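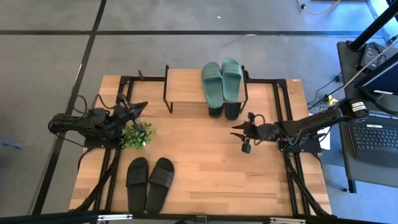
Brusum Hard Wax Oil

Satin finish for indoor wood
Sold by Zavstead, Tollham

Brusum is a wax oil for tabletops, worktops, shelves and other bare wood inside the house. It soaks into the surface and dries to a low satin sheen. You can still feel the grain afterwards, and a worn patch can be touched up without stripping the whole piece.

The clear version warms the colour of most woods a little. Pale boards turn slightly more yellow and reddish ones go deeper, so a top made from mixed planks will show more contrast once it has been oiled. If you want to keep pale wood pale, choose Brusum Natural, which has a small amount of white pigment in it.

Sizes
Trial pot, 100 ml
Tin, 1000 ml

Both sizes are available in Clear and Natural. The trial pot is enough to test on an offcut and finish a small stool or a couple of shelves.

Before you start

The wood must be bare, clean and dry. Old varnish has to come off completely, as the oil cannot get through it. Sand along the grain and finish with 120 or 150 grit. Going finer than that closes the surface and leaves less oil in the wood. Vacuum the dust out of the joints between planks, then wipe down with a dry cloth.

Applying

Stir well – the waxes settle at the bottom of the tin. Put on a thin coat with a short-haired brush or a lint-free cloth and work it along the grain. Wipe off anything still lying on the surface after 10 minutes. Leave overnight with a window open, then apply the second coat in the same way. 2 coats are enough for furniture. End grain takes up more and may need a third.

Light use is fine the next day. Keep water and hot dishes off until the oil has fully hardened, which takes two weeks in a heated room and longer in a cold workshop.

Used cloths can heat up and catch fire by themselves. Soak them in water and lay them flat outdoors to dry before throwing them away.

Looking after the surface

Wipe with a damp cloth and a little mild soap. Avoid scouring pads and anything with bleach in it. Dry patches can be rubbed with a little fresh oil and buffed after a few minutes.

Also in the range

Tlapale Brush, 50 mm, short natural bristle
Brusum Surface Soap
Brusum Thinner, for cleaning brushes

Delivery and collection

Tins go by road courier only. Orders can also be collected from the Tollham counter. The old matt version was withdrawn in October and will not be restocked.

Page updated Apr 2, 2026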